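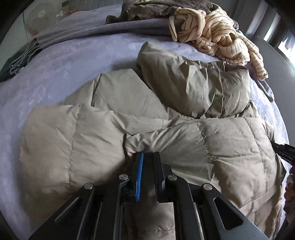 How to put together a site selection file for an investment agency

Most regional investment agencies ask companies for the same basic package before they will suggest locations or discuss incentives. If you have it ready before the first call, you can save several weeks of back and forth. The steps below follow the order used by the Varkdale business office, but they work for most mid-sized regions.

Step 1: Write a one-page project summary

State what the company does, what the new site will do, and when it has to open. Give the opening date as a month or quarter. Include the number of jobs in the first year and the number at full staffing. Varkdale reads anything under 100 jobs as a small project and sends it to a different desk, so check the local threshold before you address the file.

Leave out the company history. A link to your website is enough.

Step 2: List your site requirements

Split the list into "must have" and "would like." Agencies search their property databases with the first list only, so keep it short. It should cover:

Floor space, with minimum and maximum
Ceiling height, if you need storage or production
Power supply
Road access and the largest vehicle you expect
Own or lease
Distance to an airport or rail terminal, if it matters

If you enter a single figure for floor space, the Varkdale form treats it as a minimum and returns everything larger. Always fill in both boxes.

Step 3: Add a labor profile

Group the jobs by type and give the pay range for each group. Three groups are usually enough. Note any licenses or language skills. The agency compares this with local wage data and will tell you if a range is too low for the area.

Step 4: Prepare the cost sheet

Use one column per year for the first three years. Separate building work, equipment, and payroll — most incentive programs cover only one or two of these, and a combined total will be sent back. Enter figures before tax.

Step 5: Decide on confidentiality

You can file under a project name until you are ready to announce. Pick a word with no link to your company or product, such as Ostus or Vornow, and use it in every document, file name, and email subject. Check the document properties too, as the company name often stays there.

Step 6: Submit and follow up

Send the file as one PDF. A complete package normally runs to 13 pages or fewer. Expect a confirmation with a case number, then a first list of sites. When the list arrives, reply to every entry, including those you reject, and give a short reason for each. The second list is built from those replies.

Site visits are booked after the second list. Bring the requirements page from Step 2 and mark it up at each stop.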